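Lidine Dental, October news

Quick one this month, phones are mad. Tretmont surgery now open Sunday mornings for check-ups and hygienist, Drerkton stays weekdays only. Please ring first, dont just turn up. Keabetswe Joubert is back from leave and taking new patients, children too.

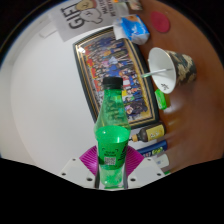
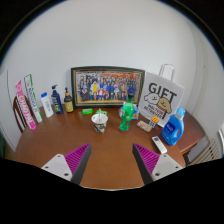

Missed appointments: 80 since spring. Too many. If you cant make it, text us the day before and someone else gets the slot. Night guards ready to collect, ask at the desk. Parking still a pain, try Pacheco Road.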